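Pre-Session Inspection Checklist - Two-Handed Cloth Work on the Bed
Kesstead home rounds, fleece set
Completed by: Raquel Vieira
Second reader: Saodah Tarigan
Month: December

Before you start: please fill this in at the bed, with the grippers switched on, and write in the comment lines even when the answer is a plain yes. I know that sounds fussy. Last round we had a lovely stack of forms with every box ticked, and when Jianguo Zeng wanted to know why the left-hand grasps looked weaker in the results there wasn't a word on any of them to help him.

Section A. The grippers

A1. Pivot screws seated, no play in the linkage: YES
Comment: Checked both units by opening and closing them slowly a few times and listening. The right one had a faint click at the start, so I gave the inner screws a quarter turn and the click went away. If it comes back, tell Hywel Ruddock and please don't keep tightening, these are small threads.

A2. Finger pads clean and free of lint: YES, after cleaning
Comment: Fleece sheds more than you'd think, and a fuzzy pad slips. I wiped them with the Guliretti cloths (the dry ones, in the drawer) and will wipe them again halfway through.

A3. Trigger returns fully on release: YES
Comment: Both fine. Kartini has smaller hands than I do and finds the left one a stretch, so she takes a rest every 8 episodes. Let her, and anyone else who asks.

A4. Batteries charged for a full session: YES
Comment: Chong charger in use, both lights green. We are planning on 60 episodes.

Section B. The bed and what is on it

B1. Bed clear of pins, jewelry, glasses and anything sharp: YES
Comment: Ran my palm over the whole cover.

B2. Cables and powered items away from the working area: SEE COMMENT
Comment: The power strip on the bed is my one real worry on this form. Soft cloth and a power strip shouldn't share a mattress, and a lead is very easy to hook with an outer arm when you're watching the fingers. Saodah agrees. Move it to the floor on the far side before episode one, and run the leads where no sleeve or gripper will cross them.

B3. Phones off the bedding: NO
Comment: Please put it on a shelf. A flat dark object lying near the cloth ends up in the recordings, and we'd like the bed to look the same from the first episode to the last.

B4. Bedding left as the household has it: YES
Comment: Leave the prints and the wrinkles alone. The busy covers are useful to us - the fold detector did well on plain sheets and poorly on patterned ones, and these homes are how we find out whether the new training set has helped.

Section C. The method

C1. Starting heap made fresh for each episode: YES
Comment: Lift, drop, don't arrange. We all drift toward tidy heaps by the end of the afternoon (I certainly do), and tidy heaps make the results look better than they are.

C2. First grasp on a thick fold, second hand joins afterward: YES
Comment: This is the change from the last version of the form. Out of 500 earlier episodes, Jianguo marked 13 where the second hand came in first and pulled the fold loose, and he left those out of the comparison. It's a small number, but they were nearly all from one session, so it's a habit that can be caught early.

C3. Both operators agree on what counts as a failed grasp: YES
Comment: Failed means the cloth leaves the fingers before the lift is finished. A slow grasp isn't failed. An ugly grasp isn't failed either. Say it out loud together before you begin.

C4. Sleeves and cuffs clear of the linkage: YES, with care
Comment: It's cold in the Movico rooms at this time of year and I won't ask people to take their jackets off. Push the cuff up a little and keep an eye on it when your hand is low over the cloth.

Section D. Sign-off

D1. Safe to start: YES, once B2 and B3 are put right
D2. Follow-up: Hywel to look at the right-hand linkage. Kartini Mangundap to add a line to B2 about extension leads, with a box for where they were moved to.
D3. Anything else: Thank you all for being patient with the extra writing. I read every comment, and so does Jianguo, usually with a cup of tea and a pencil.

Attachments to this form
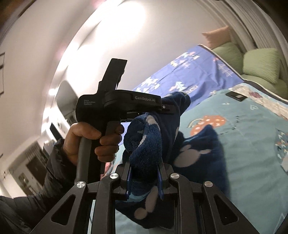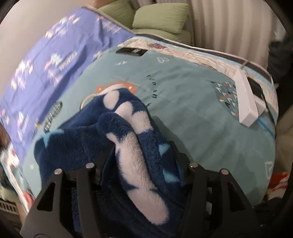

Navy fleece on the teal cover, for B2 and B3: the power strip shows in the second photo, at the right of the bed. The first has the fold held between the fingers, see C2.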